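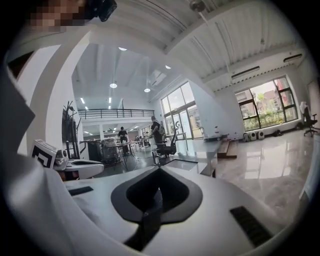

Grurniten round pendant light

Hello, and welcome to the page for the light I get asked about more than any other! The Grurniten is a plain round pendant for big open rooms – offices, workshops, studios, that sort of place – and I've been selling it long enough to have opinions.

The first thing people want to know is whether it suits a metal ceiling. Yes, very much so. A white corrugated ceiling with the beams on show does half the work for you, as the light bounces about and you don't get that gloomy patch between fittings. I'd go for the white rim on a white ceiling. The graphite one is lovely too, but it does shout a bit.

How many do you need? It depends on your height and what you're doing underneath. Send me a sketch with your measurements (back of an envelope is fine) and I'll mark up where I'd put them. I like them a little staggered over the work area, with a couple of thin linear lights further back where you only need enough to find your way to the shelves. We do those as well, under the name Bistex, and the whites match.

Do tell me if you've got air conditioning high up on the wall. A pendant on a long flex right in the blast will sway, and it'll drive you mad. Ask for the rod version and it stays put.

The details

Diameter: 175 mm rod plate, shade made to order in two widths
Drop: 116 cm as supplied, can be shortened on site
Finish: white or graphite
Light colour: warm or neutral, please say which
Dimming: yes, with the Cludavia wall dial (sold separately)
Price: £156 each, including the rod or flex

The dial is worth having, I think. I run mine at full in the morning and turn it down after lunch when the sun comes round, and my eyes are much happier for it. Other dimmers may work but I've only tested ours, so you're on your own there, I'm afraid.

Debashish Barua does our fitting and he'll travel if the order is 16 lights or more. For anything smaller you'll want your own electrician. The instructions are in the box and Aravind Chettiar rewrote them in January, so they make a lot more sense than they used to – if you've got the old yellow sheet, email me and I'll send you the new one.

Cleaning is a soft dry cloth, once the light's off and cool. Please don't use spray polish, it leaves a smear you'll see every time you look up.

Delivery is free on orders of four or more. The graphite finish is out of stock at the moment, with more due in March 2024, and I'm happy to put your name on a set.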